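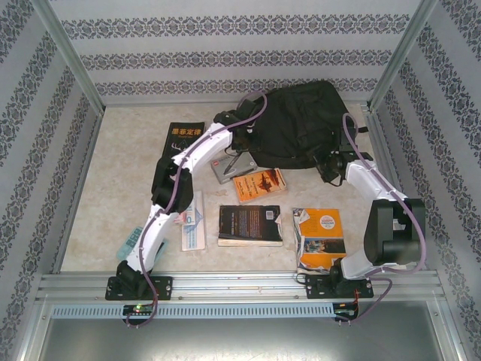
## 4.3 Starting the planner with two arms

The Grekari planner loads one joint model per arm and checks both against a shared collision map. Complete section 4.2 before you begin.

1. Home the left arm, then the right. Wait for the status line to read `READY` on both channels.
2. Open `planner.cfg` and set `arms` to 2.
3. Set `step_limit` to 2000. Lower values make the planner give up early in cluttered workspaces.
4. Set `replan_hz` to 30.
5. Clear the old map with `map --reset`, then run `map --build`. Keep both arms still until the prompt returns.
6. Run `plan --dry` and review the paths in the viewer.

**Note:** Cables are not part of the joint model. Add a padding value for each link that carries one — see `link_pad` in Appendix B.

**Caution:** Do not move objects by hand after step 5. The planner keeps using the stored map until you rebuild it.

If the dry run stops with error 923, the two arm base frames overlap. Repeat the base calibration and start again from step 1.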